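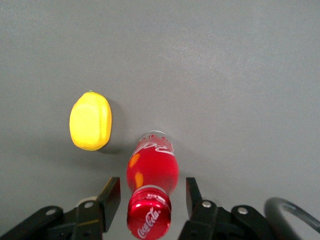
Figure 2. Gripper fingers on both sides of the cap, bottle lying down, lemon left on the table.

4.2 Starting the picking cell at the beginning of a shift

This section is for packing staff at the Clivetside hall who work beside the Prorkaria cell. Before, you placed every item by hand. Now the arm does the placing, and your work is to prepare the table, watch the first picks and decide what to do when the arm stops.

1. Remove all items left from the last shift. Wipe the table with a dry cloth.

2. Check that the gripper cable makes a free loop and is not caught between the links.

3. Lay the first items flat on the table. Bottles must lie on the side with the cap toward the gripper.

4. Turn the key to AUTO and step back behind the yellow line.

5. Watch the first 18 picks. The fingers should come down with a gap on each side of the cap. If one finger touches the cap before closing, press HOLD.

6. Write the result in the shift book and sign it.

Note: Round items may lie near a bottle, but they must not lie between the fingers. If you are not sure, move the item — the arm will wait for you while HOLD is on.

CAUTION: Never reach under the gripper in AUTO, also when it seems to stand still. It can begin to move again without a sound.

4.3 Who does what after the change

The operator may press HOLD at any time and does not need to ask the shift leader. Stops made by the operator are not counted against the team.

Lifting of full crates stays a task for two persons. After about 1000 picks the finger pads must be inspected by the Edet service desk; please do not change them yourself.

Staff who have not finished the February training may load the table, but may not turn the key.

Revised 1 March 2018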